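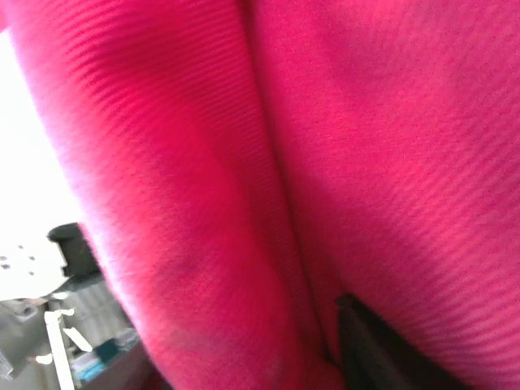
What the second arm is going to cost us

Monday, September 18, 2023

Quick one, budget is due and I still have half a spreadsheet to fill in.

So we want a second arm for the cloth handling bench. Elba Medina asked for a number back in August and I gave her 4000 off the top of my head. Too low. Way too low if you count the stuff that isn't the arm.

Where it stands now:

Gripper plus wrist camera from Kivari - 2260. Quote is good for 47 days, then who knows.
Spare fingers, two sets - still waiting on Bronora. Third email sent.
Mounting, cables, power strip, all the boring bits - 800, and I bet we go over.
The arm itself - Travberg won't give a price without a call. Hate that. Call is Thursday.

Fingers are what I'd fight for. Ribbed fabric is a pain, it bunches up and the tip has to get right down into the fold, so a finger with a worn edge is no use to anybody. Last year we bought one set and then waited weeks for teh next one. Not again.

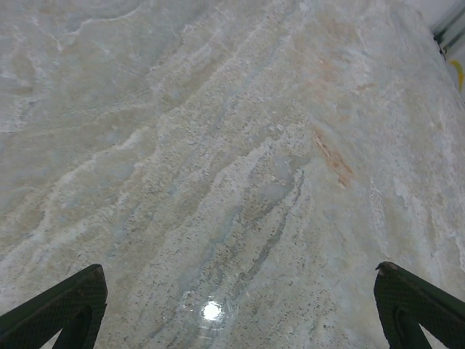

Apolinar Contreras says go cheap on the camera and put the money in fingers. Maybe. I'd like to keep the same camera on both arms so we don't have to redo the calibration twice. Extra work costs money too, it just doesnt show up on the quote.

Also lighting. Shiny surfaces throw glare right back into the lens and nobody put a diffuser in the budget. Adding a line for it, no price yet.

Open questions for me: lease or buy? Natalia Zamudio leased hers and liked it, but she only needed it for one season. And do we pay for the service plan? Leaning no for year one.

Will update after the Travberg call. If you've bought from Bronora lately tell me how long it took - comments are open.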